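Ticket: Pedal bin task, right gripper episodes dropped at export
Project: Malach
Status: Open, waiting on second batch
Opened by: Eugeniusz Kwiatkowski

The tissue-to-bin set is coming along really well, but the export script is throwing out episodes. Out of 99 recorded in January, 67 made it through. The rest fail with "right pose lost" and no other message. Left side is clean in every one of them. I restarted the tracker and re-ran the export, same result. Table setup for reference:
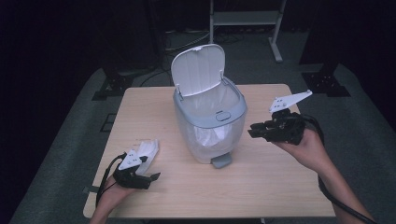 Pedal bin task, lid open, tissue in the left gripper

I went through the rejects this morning and almost all of them drop out in the same stretch, when the right gripper goes down toward the pedal. My guess is that the marker plate tips away from the overhead view down there – the wrist view stays sharp the whole way, which is great news for us. Sample from the bag part of the task:

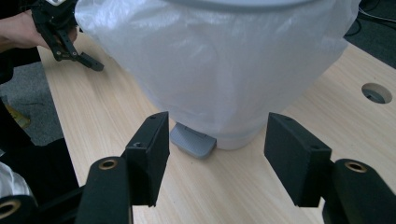
Percy Ñahui
Data tools, Żak

Great find, Eugeniusz! I pulled two of the rejects and I see the same thing. The pose gap is short, and the export is set to drop an episode on any gap at all. Please try this:

1. Set max_gap to 2 in the export config.
2. Re-run on the rejects only, into a new folder.
3. Record a few more with the right wrist turned slightly outward on the way to the pedal.

Keep the old rejects, please. The fingers open on both sides of the pedal is a view we have very little of, and I'd love to get those back into training – even the clumsy tries are useful to us.

Will leave this open until the new folder is up.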